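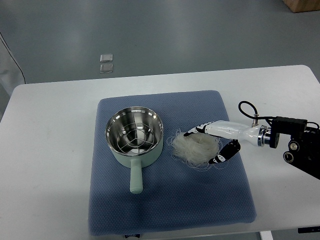 ## 4. Glass noodles in the small pan

Section 4 of the Altell small-pan guide, Mulleldale kitchen. Revised March 2023, H. Vestergaard. Replaces the old sheet, bin that one.

### 4.1 Before you start

You need:

- the small green saucepan
- wire insert for it
- blue mat
- dried glass noodles, one bundle
- kettle, tongs, scissors

1. Mat down first, on a flat bit of table. Pan goes on the mat, never straight on the top.
2. Pan on the left half of the mat, noodles on the right. Left-handed – swap it over.
3. Handle pointing towards you while you load. Turn it sideways before any hot water comes near.
4. Put the wire insert in. Press down lightly round the rim of it. If it rocks, take it out and try again.

**Note:** the mat is for loading and resting. It does not go on the hob. Neither does the insert on its own.

### 4.2 Loading the noodles

5. Open the packet over the mat. Bits will fly. They always do.
6. Don't snap the bundle. Tease it apart a little at the edges if its very tight in the middle, otherwise leave it.
7. Lift the whole bundle in one go, from the top. Bring it over the pan and let the loose ends drop in first.
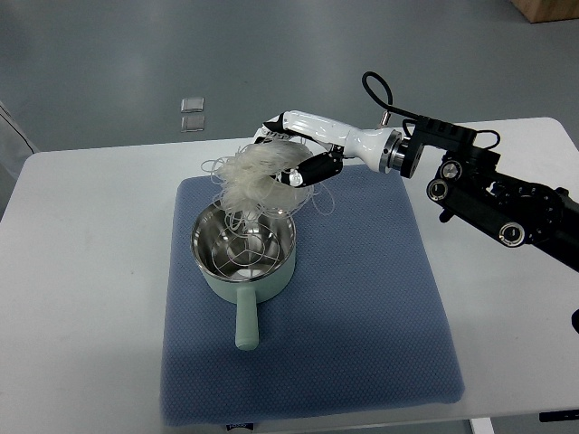

*Step 7. Loose ends over the rim and into the pan.*

8. Lower the rest. Stop if it catches on the wire – lift, quarter turn, down again.
9. Tuck in anything hanging over the rim. Strands left outside will scorch on the hob and the smell hangs about all afternoon.
10. Too much for the pan? Take some out now. The stuff swells. Half a bundle does one person, a whole one is a squeeze.

**Caution:** dry noodles are sharp at the ends. Keep them away from your eyes when you pull a bundle apart, and sweep up stray bits before small children come through.

### 4.3 Soaking and heating

11. Boil the kettle. Move the pan off the mat and onto the hob, hob still off.
12. Pour until the noodles are just covered, no higher. Leave 3 minutes.
13. Low heat, stir once with tongs. Don't walk off.
14. Taste a strand. Chewy but no crunch, it's done. If in doubt give it another minute, they go gluey fast after that

If you changed your mind and want them back out dry (wrong packet, wrong pan), do it before step 12. Lift the clump straight up, well clear of the rim, and give it a second for the
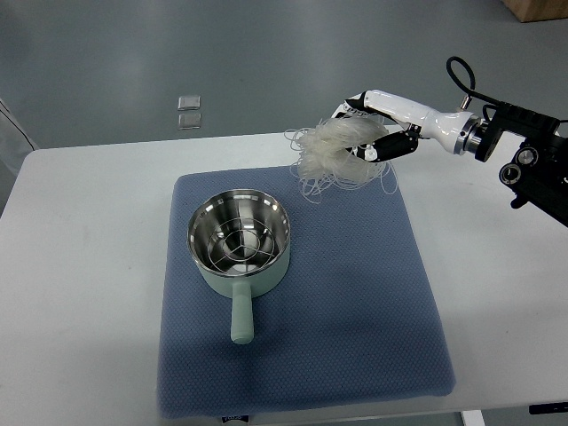 loose strands to untangle themselves. Then over to a plate or back in the bag. Pulling sideways drags the insert with it and you end up starting again from step 4.

### 4.4 Clearing up

15. Let the pan cool. Insert out, rinse both seperately.
16. Wipe the mat with a damp cloth, shake the crumbs off outside.

Missing or bent insert: tell Halldóra Vestergaard, ext. 154.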